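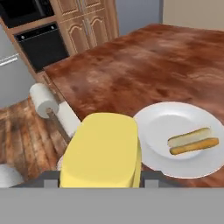
Kitchen table

A kitchen table is a table kept in or next to the room where food is prepared. It is used for cooking, eating, paperwork, homework, the sorting of mail, and the storage of anything that has not yet been given a proper place. Most languages with a word for kitchen also have a phrase for the table in it, and in several of them the phrase stands for the private business of a family, as in the English "kitchen-table issues," a term used heavily by politicians in the months before an election and lightly afterward.

The kitchen table is usually told apart from the dining table, which is larger, better finished, and in many homes used twice a year. Furniture historians have tried to draw a firm line between the two. The usual test is whether a person would put a hot pot straight down on it.

Terms

In English the phrase has been in common use for centuries, mostly in household lists and wills, where the table tends to appear after the beds and before the buckets. Older lists often say only "one board and trestles," meaning a loose top laid across two stands. The word "board" survives in "room and board" and "boarder," both of which promise a meal without saying how good it will be.

A worktable is a table used for preparing food and is normally a little higher. A drop-leaf table has hinged sides that can be let down to save space. A refectory table is a long table with heavy legs, originally made for monks and now made for people who have knocked down a wall.

History

Trestle tables

For much of the Middle Ages in Europe, tables in ordinary houses were put up for meals and taken down after. Rooms had to do several jobs, and a table that could lean against the wall was a sensible thing to own. Tables with fixed legs existed but were heavy and costly, and were more likely to be found in large houses, where there was somebody else to move them.

The fixed table

Fixed tables spread slowly into smaller homes as rooms took on settled uses. By the eighteenth century, a plain table with four legs and a single drawer was a normal part of the farmhouse kitchen in much of northern Europe. The top was left bare and scrubbed with sand or soda. Years of this wore the softer parts of the grain away and left the harder parts standing up in ridges, an effect that furniture makers now go to some trouble to copy on new tables and sell at a higher price.

The drawer was meant for knives and spoons. Surviving drawers have been found to hold string, keys to unknown locks, candle ends, and receipts, and there is little evidence that they were ever used in any other way.

The servant question

In wealthier houses of the nineteenth century, the kitchen table belonged to the staff. The family ate elsewhere and in some cases had only a general idea of where the kitchen was. The table in such a kitchen could be very large, as it had to serve for rolling pastry, cutting up meat, and feeding the servants. Books of household advice gave long instructions for its care. They were mostly written for people who would never carry them out.

When paid help grew scarce in the twentieth century, families moved into their kitchens and found the table waiting. Magazines presented eating there as a bold modern choice, which must have come as a surprise to everyone who had never done anything else.

Metal and plastic

Between the two world wars, tables with enameled metal tops became popular in the United States. They were easy to wipe and cold to the elbow. After the Second World War they gave way to tables with chrome legs and laminate tops, often sold as a set with padded chairs. Laminate resisted stains, heat within reason, and the passage of time, and many of these sets are still in use, having been thrown out by one generation and bought back by the next.

The island

From the late twentieth century, the fixed kitchen island took over part of the table's work in larger homes. An island offers storage, a sink in some cases, and a row of high stools from which a person's feet do not reach the floor. It was widely predicted that the island would replace the table. In practice, many households bought the island and kept the table as well, and now have two places to put the mail.

The Skolum survey

One of the few close studies of the subject was made in the town of Skolum, where the furniture historian Tatu Were visited 324 households and asked to see the kitchen table. The results were published as a book of 226 pages under the title The Table in Use. Were recorded the age, size, and condition of each table and asked every household to list what it was used for. Eating was named in nearly all of them. It came first in fewer than half.

The survey also noted everything found on the tables at the time of the visit, including bills, seed packets, part of a boat engine, and a cat whose presence was described by its owners as "not allowed." Were made no attempt to sort these objects into groups, and said in the foreword that the attempt had been made in an early draft and had led to a long illness.

The best-known finding concerns seating. In most of the homes visited, each person had a regular place at the table, and the places had been fixed without any discussion that anyone could recall. Where a member of the household had died or moved away, the empty chair was often left alone for years. Guests who sat in the wrong place were rarely told so. They were, the book reports, "forgiven in a way they could feel."

Reviewers praised the patience of the work and complained about the index, where more than a page was given to "legs, uneven."

Construction

Height

Kitchen tables in most countries stand between 28 and 30 inches high. This suits a seated adult of average size and is slightly too low for comfortable work while standing, as anyone who has kneaded bread on one will have noticed the next morning. Children are raised to the right level with cushions, special chairs, or large books, the last use having done much to keep printed encyclopedias in the home.

Materials

Pine, beech, oak, and maple are all common. Pine dents easily and is cheap. Oak is harder and stains black where iron is left on it damp. Maple is hard and close-grained and is often chosen for worktops. Tops made of several boards will swell and shrink across the grain with the seasons, and a good maker leaves room for this. A poor maker does not, and the table makes its own arrangements, generally at night and with a loud crack.

Legs

Four legs are usual. Three will stand steady on any floor, a fact known since ancient times and ignored for most of them, because a three-legged table tips when leaned on at the wrong point. Pedestal tables solve the problem of bumped knees and introduce the problem of bumped shins.

Wobble in a four-legged table may be caused by an uneven floor or by legs of different lengths. The standard repair is a folded piece of card. Sawing a little off the longest leg is also attempted, and is the origin of many coffee tables.

The Predholm table

The Predholm firm sold a plain kitchen table by mail from its works outside Lirnura, and is remembered chiefly for the catalog that went with it. The last edition listed 1054 parts, among them replacement legs, drawer knobs, and corner blocks, for a piece of furniture that had four legs and one drawer. The founder, a joiner named Ragnarsson, believed that a customer should be able to replace any part of a table without buying another. Customers agreed with him, and the firm closed.

Predholm tables turn up at country auctions with some regularity. Since every part could be replaced, and in many cases has been, the question of which ones are original keeps a small group of collectors busy and on poor terms. The drawer stamp is generally accepted as proof of age. It was also sold as a part.

In politics and business

Many firms claim to have been started at a kitchen table. The claim suggests thrift and long evenings, and competes with the garage, which suggests the same things with more noise. Company histories seldom say where the family ate in the meantime.

Politicians are often photographed at kitchen tables belonging to voters. By custom there is a mug present and no crumbs. The phrase "kitchen-table economics" refers to the idea that national budgets work in the same way as household ones, a view held most firmly by people who have not had to run either.

Care

Bare wood may be cleaned with warm water and a little mild soap, wiped along the grain, and dried at once. Oiled tops need a fresh coat from time to time. White rings left by hot cups on waxed or varnished wood have attracted a large body of home remedies, including mayonnaise, toothpaste, and cigar ash. Some of these work on some rings. The most widely used treatment is a tablecloth.

See also

Bench (furniture)
Breakfast nook
Butcher block
Drop-leaf table
Junk drawer
Kitchen island
Tablecloth
Trestle table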